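3.2 Display layout and order of picking

The produce section used in this part of the study was built from open crates of light wood set on a dark stand in two tiers. All goods were artificial. Real vegetables were ruled out early on: weight loss and wilting change both the look and the handling of leafy items within a day, and the layouts had to stay comparable across sessions. The artificial stock came from two suppliers, Indberg and Stavivero, whose items differ slightly in surface finish but were mixed freely within the crates.

Crates were filled by type where the type was large or rolled easily, and mixed where the items were of similar bulk. Pumpkins and potatoes were therefore kept apart from the rest. Carrots, broccoli and cauliflower shared a crate, a grouping taken from the store plans collected in the Besson survey (Section 2.1). Mixed crates were angled toward the shopper, so that items at the back remained within view over those in front.

Each picking list named between five and nine items, to be placed in a plastic shopping basket on the floor in front of the display. The basket was not moved once picking had started. Floor placement was preferred to a cart because it keeps the full depth of the basket below the lower tier and makes the stacking order easy to record. It does lengthen the path for anything taken from the upper tier, and the times in Table 4 should be read with this in mind.

A total of 71 lists were completed. The lists were given without a fixed order, and the order of picking was left free. Three regularities are of interest.

First, compact items tended to go into the basket before leafy ones. Potatoes and other round vegetables were most often placed early and formed a base layer, although nothing in the instructions called for this. Lettuce was seldom placed first. When it was, later items were set beside it and the base of the basket was used poorly — a loss of space that grew with the length of the list.

Second, the hold taken on a leafy item largely fixed its final position. A head of romaine held around the middle enters the basket stem end first, with the leaves fanning upward (Figure 5). Held near the base, the same item was usually laid flat across the goods already present. The upright position leaves more of the layer below accessible but takes up height, and a further leafy item can then only be added at the side. We coded the two positions separately.

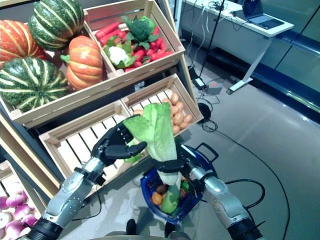
Figure 5. A head of romaine lettuce held above the blue basket, stem end down, with an orange round vegetable, a brown potato and a small green vegetable already inside.

Third, the state of the display affected the choice among items of the same type. In full crates the item taken was generally one from the top of the pile, with little searching. As a crate emptied, the remaining items lay directly on the slatted bottom and could be approached from more sides, but the crate wall then stood higher relative to the item and limited the approach from the front. This was most noticeable with turnips, which are small compared with the depth of the crate. Pumpkins were not affected in the same way, as their size keeps the upper part within easy reach even when few are left.

Crates were not refilled within a list. Between lists, the contents of the basket were returned to their own crates and the piles leveled by hand. The arrangement of single items was not restored exactly, and some variation in the starting state is therefore present in the data. We regard this as acceptable, given that produce displays in use vary at least as much over a day of trade.

Two limits of the layout should be noted. The artificial lettuce is stiffer than the real product, and its leaves spring back after contact with the basket wall; the space it occupies is probably overstated. The stock also contained no bagged or netted goods, which made up a considerable share of the items in the Pornis records and which settle in a basket quite differently. Both points are taken up again in Section 5.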